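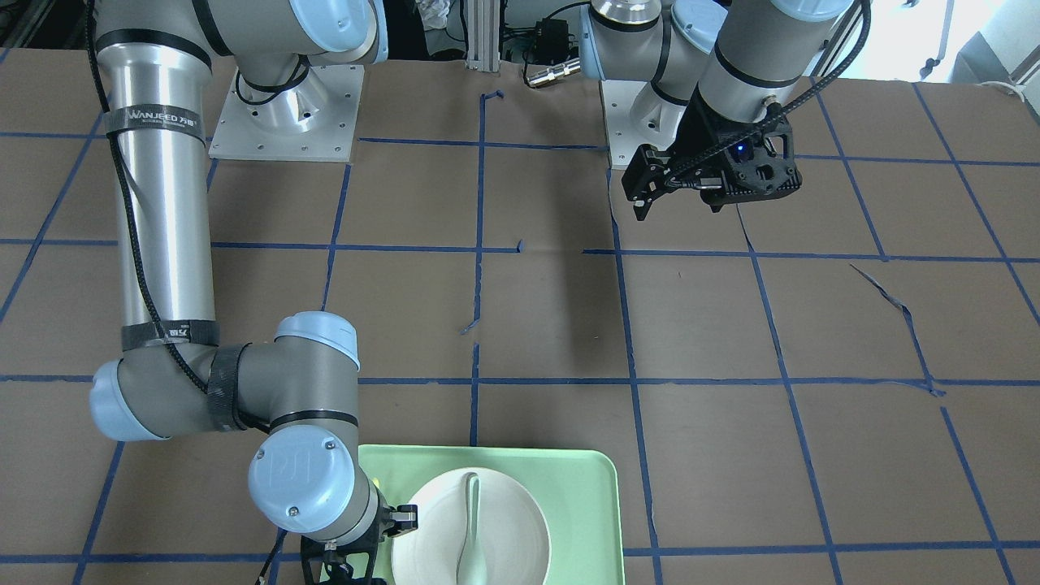 Cable slack at the wrist when changing from the short gripper to the long one

I am comparing two grippers on a two-arm table and I have a problem with the cable, not with the fingers. Both arms have a black gripper now, and I tie the braided cable along the link with velcro straps, one at the bottom of the upper link and one on the forearm near the elbow. With this gripper it works fine. Last week I put the Rerlow gripper on the right arm, which is 35 mm longer, and when the wrist turned past 2 o'clock the cable became tight and the controller stopped with fault 2068. I put back the old one and the fault did not come again. My test is simple: pick up a spoon from a plate on a tray, put it down in another cell of the tape grid, repeat. I would like to finish the comparison with both grippers on the same cable. Should I move the straps, or do I need a longer cable? I also wonder if the fault is from the cable at all, because the manual describes 2068 only as "tool communication".
Ánh Khương

Huệ Võ
I had the same fault number with the same family of controller. In my case it was the plug at the tool side, which moved a little in its socket each time the cable was pulled. So I think you have one problem that looks like two.

Before you buy anything, please try this. Switch off the arm power and open the strap near the elbow. Move the arm by hand to the worst pose of your spoon test, with the wrist turned as far as it will go. Let the cable find its own length, and only then close the strap again. Most people (me too, the first time) fasten the straps when the arm is in the home pose, and in the home pose there is always enough cable.

After this, check the opposite pose. If the loop at the wrist is now so big that it can catch on the rim of the tray, the cable route is wrong for the long gripper and you should bring it over the other side of the wrist. A loop that goes over the top of the wrist and comes down across the gripper body is good for me, but keep it away from the fingers.

One more thing about the comparison itself. When you change to a longer gripper you must enter the new tool length and also the new weight. I forgot the weight once, and for 37 runs I believed that the new gripper was less accurate — it was only the arm hanging a little low. I had to throw away these runs.

catville_bench
just get the longer cable, they are cheap. Eltcombe sells them

Diệp
I do not agree with the longer cable as the first step. Too much cable at the wrist is also bad, it gets pinched when the joint folds back. Do the strap first.

For the fault, you can separate the two causes easily. Keep the Rerlow on, leave the arm standing still in the home pose, and open and close the fingers for ten minutes. If 2068 comes when nothing is moving except the fingers, the cable tension is not guilty, and I would look at the tool settings in the controller. The Rerlow we have here needed a different baud rate from the one before it.

Ánh Khương
Thank you to all. I did the test of Diệp first and there was no fault in ten minutes. Then I opened the elbow strap as Huệ Võ wrote, and the cable came down by two fingers' width. The right arm now does the full spoon cycle with the long gripper. I have not yet entered the new weight, so I will do this before I count any run.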